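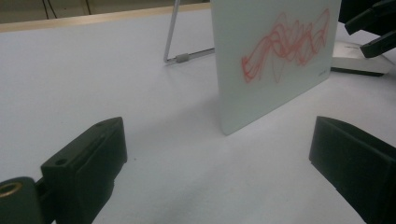

**Binilari sewing and mending rooms, ground floor**
Yearly inspection, Sep 8, 2022
Inspected by: Lizeth Ccori
Present for the second half: Ruth Salazar (keys, cutting room)

Marks used: **OK** = no action. **FIX** = must be repaired, the room can stay open. **STOP** = do not use until it is repaired. **N/C** = not checked, with the reason in the comment.

Please read the comments also where the mark is OK. Last year several small remarks were under an OK and they stayed there until this inspection.

## 1. Entrance and ways out

- [x] Front door opens fully from inside without key: **OK**
- [x] Back door opens fully from inside without key: **FIX**
 The door opens, but the bar must be pushed two times. The first push moves only the left side. I tried it many times and the result was always the same. The door belongs to the building, so I have written to Plivier.
- [x] Corridor free along its whole length: **FIX**
 Four rolls of wadding were standing behind the coat rack. Ruth moved them to the store while I was there. The corridor is now free, but I leave the mark as FIX, as it was the same last January.
- [x] Exit signs lit: **OK**
- [ ] Emergency lights stay on when the power is cut: **N/C**
 For this test the main switch must be off, and the Plivier office upstairs was working. To be done one evening. Lucero Zapata will agree the hour with them.
- [x] Floor even, no loose edges: **FIX**
 The metal strip between the corridor and the ironing room has lost a screw at the window side. I caught my shoe on it. The screw is a common size.

## 2. Fire

- [x] Extinguisher in corridor, pin and seal in place: **OK**
- [x] Extinguisher in ironing room, pin and seal in place: **OK**
 The needle is in the green part, but close to the lower limit. I ask Nwankwo to look at this one first when they come for the service.
- [x] Fire blanket in its case: **OK**
- [x] Smoke alarms sound when the button is pressed: **FIX**
 Store: no sound. I changed the battery and there was still no sound, so the unit must be replaced. The other alarms are good. The one in the cutting room is very loud and I recommend to warn people before the test.
- [x] Waste fabric emptied daily: **OK**
 The bin for cotton dust has a lid now. Thank you to Maritza Bedoya, who found one that closes.
- [x] Nothing stored against the heater: **OK**
 It is easy to say OK in summer. Please look again when the heating starts.

## 3. Electricity

- [x] Fuse box closed, marked and easy to reach: **FIX**
 The labels are old. "Machines B" now feeds the lamps in the fitting corner, and one switch has no label at all. We need a new list, typed, with the date on it.
- [x] Safety switch trips with the test button: **OK**
- [x] Plugs and cables without damage: **FIX**
 The cable of the overlock machine nearest to the door has a cut in the outer cover, near the foot pedal. The inner wires are not visible. I put yellow tape around it only as a mark, so that it can be found. The tape is not a repair.
- [x] No extension cord plugged into another extension cord: **FIX**
 Fitting corner, behind the mirror. I separated them. The 300 watt lamp now has its own outlet.
- [x] Cables kept off the walking area: **OK**

## 4. Irons and steam

- [x] Irons switch off by themselves when left: **FIX**
 The two newer irons do it. The old Sernari does not have this function and never had it. It must not be left standing hot when the person goes to the fitting corner, even for one moment. I suggest a sign on the shelf above.
- [x] Steam table, hose and joints: **STOP**
 Water drops from the joint under the table when the pressure comes up. I switched it off, removed the plug and hung the red card on the handle. Aslak Wallin repaired this joint in the past and he has the right washers. He should be asked before we call a company. If a new hose is necessary, the price is 200 dollars, and this amount is within what Lucero can approve alone.
- [x] Iron rests stable and heat-proof: **OK**
- [x] Burn gel and cold water near: **OK**
 The gel is good until next year. The tap turns hard but it works.

## 5. Machines and sharp tools

- [x] Needle guards fitted: **FIX**
 The guard is missing on machine 4. It was in the drawer below, in a paper envelope. The guard makes threading slower, I understand this, but it must be on the machine. I put it back.
- [x] Foot pedals do not slide: **OK**
- [x] Rotary cutters closed when not in hand: **FIX**
 I found one open under a pattern sheet. This is the remark I consider the most serious of the whole list, after the steam table. The person who puts a hand on the paper cannot see the blade.
- [x] Large scissors stored with points down: **OK**
- [x] Used needles and blades in the closed tin: **OK**
 The tin is nearly full. Do not empty it in the normal waste.

## 6. Store

- [x] Shelves fixed to the wall: **OK**
- [x] Load under the limit on the label: **N/C**
 The label says 600 pounds for each bay. I have no way to weigh the rolls. The denim bay is the one I worry about, and its middle shelf bends a little. Until somebody weighs it, please put new denim on the floor level.
- [x] Step ladder feet and hinges: **OK**
- [x] Cleaning products in original bottles: **FIX**
 One spray bottle without a label, with a blue liquid. Ruth believes it is window cleaner. I took it away.

## 7. First aid and paper

- [x] First aid box complete: **FIX**
 Missing: small plasters and the tweezers. The plasters are always the first thing to finish here, so please order two packs.
- [x] Accident book present and filled in: **OK**
 Two entries since January, both small finger injuries, both well written.
- [x] Emergency numbers on the wall: **FIX**
 The number for Plivier is the old one. I corrected it by hand. A printed sheet would be better.

## Who does what

| Item | Person | State |
|---|---|---|
| Steam table joint | Aslak Wallin | red card on |
| Overlock cable | Aslak Wallin | waiting |
| Smoke alarm, store | Lucero Zapata | to order |
| Back door bar | Plivier | written |
| Fuse box list | Lizeth Ccori | started |
| Plasters, tweezers | Maritza Bedoya | to order |
| Metal strip, screw | Ruth Salazar | waiting |

**Comment added by Ruth:** The screw is in. For the rotary cutters I would like a box with a lid on each cutting table, not a hook. People will use a box.

**Answer, Lizeth:** I agree with the box. Please leave the hooks also, until the boxes are here.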